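Zurnelside bench gallery - May

Demonstrations for the Danko bottle-and-carton task are recorded by hand with paired grippers, one per arm. The target is 700 episodes. Each operator works seated, and both grippers are logged on the same clock.
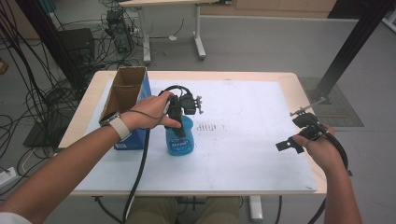
Left gripper at the neck of the blue bottle, carton just to its left.
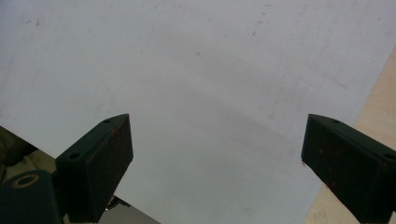

Gripper view: fingers apart over the white work surface. 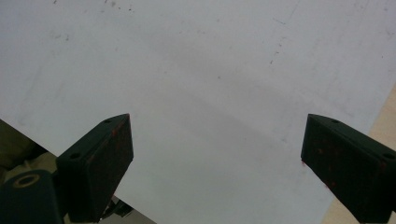 Gripper view, jaws open, nothing held.

Page by Nantana Mahawong, Timberg

Episodes with dropped tracking are discarded and repeated - no manual repair of trajectories. The next set moves to Pratorcombe in the same layout.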